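**Ticket 1085: Skamen season pass stuck at tier 6**

Status: open, again

**Tuesday, October 16, 2018**

Player reports that the Skamen pass won't go past tier 6. Matches finish, the XP bar fills, the little fanfare plays, and then the bar empties itself and the tier stays put. Player has done this 200 times and would like us to know it.

Tried so far:

- Logged out and back in. No change.
- Verified game files. All fine, apparently.
- Unlinked and relinked the Irnton account. Pass vanished for an hour, then came back at tier 5. Apologized.
- Gave back the missing tier by hand. We are now where we started, with more paperwork.

Moved to the Skultstead server to rule out the region. Same result, worse ping.

Checked the change notes from July. The tier 6 reward was swapped from a helmet to a banner, and the old helmet is still in the player's inventory from the beta. My guess is that the game tries to hand over the reward, sees the helmet under the same item ID, and quits without telling anyone. Deleted the helmet on a test account and the pass moved to tier 7 on the next match.
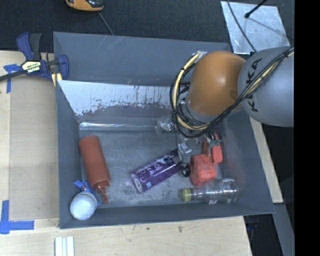

*KUKA arm over a gray bin of household objects.*

Player does not want to delete the helmet. Player is very attached to the helmet. Passed to the Oyewole item team with a request for a new ID on the banner. Leaving the ticket open until they answer.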